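Progress report, second period
Project: Automation of the cold storage line, Herneo kitchens
Prepared for: Rustirov fund, Work and Technology program
Prepared by: Levente Szalai

1. Where we are now

In the first period we described how the kitchen staff at Prurport put away and take out vegetables, and which parts of this work they would like to give to a machine. In this period, which ended in June, we moved to recording the handling tasks. The robot arm will learn from people who do the task with hand-held grippers. The plan was to record 40 tasks, and 29 are finished. The other 11 are mostly tasks with a soft bag or a lid, and these we postponed to the next period, as agreed with you by phone.

The small refrigerator tasks were put first on the list at the wish of the staff. Opening the door, moving one vegetable on a plate, taking it off the plate and closing the door are very ordinary actions, but they are repeated through the whole shift, and the people who do them complain of pain in the wrist and lower back. 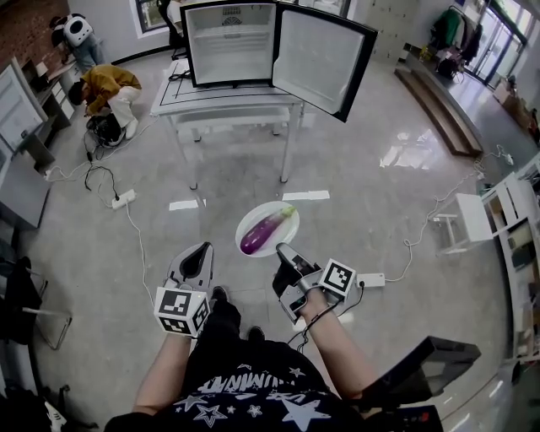 Katalin Fekete asked us to write in this report that the staff do not object to the machine doing the lifting, but they want to know before the autumn who will decide what they do with the hours that become free. In her opinion the answer given at the last staff meeting was too general, and she would prefer to have it on paper.

I consider this a fair request. I passed it to the management of Herneo, and a written answer is promised for August. I will attach it to the next report.

2. What changes for the people

Until now the cold storage work was divided by habit. The newest person did most of it. With the recording work we had to ask the experienced people to show how they do it, and this had an effect we did not plan. Several of them discovered that they do the same task in different order, and they started to discuss which one is better. The shift leader has now made a short common instruction, and it is used also by those who do not take part in the project.

Training to use the grippers takes 2 hours for each person. In the beginning most of them moved too fast, as they are used to do in the kitchen, and some recordings had to be repeated. We changed the training so that the first hour is only slow practice without recording.

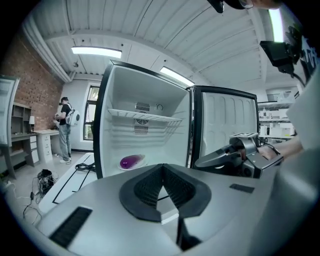
Participation stays voluntary. The hours are paid as normal working hours, and they are entered in the shift plan in advance. Before, they were added at the end of the day, and people were tired and not happy about it. This change cost us a little speed in May, but since then nobody has left the group.

We also agreed on rules for the recordings. They are used only for teaching the arm. They may not be used to compare the speed of one employee with another, and the supervisors have no access to them. The text of this rule was checked by the staff representatives.

3. Difficulties

The supplier Somogyi delivered the second set of gripper fingers late. We used the waiting time for sorting the earlier recordings.

Round and smooth vegetables are harder than we expected in the plan. The position of the shelf inside the refrigerator also matters a lot, so we now write it down for each task.

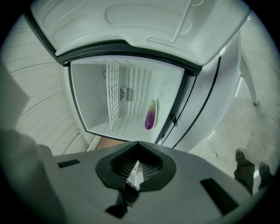 For the arm itself we still have no final place in the kitchen. The corner near the washing area is large enough, but the staff must pass there with trolleys. A second place, next to the delivery door, will be measured in July.

4. Next period

We will finish the postponed tasks, start the first trial of the arm outside working hours, and hold two meetings with the staff about the new division of work. No change of the budget is requested.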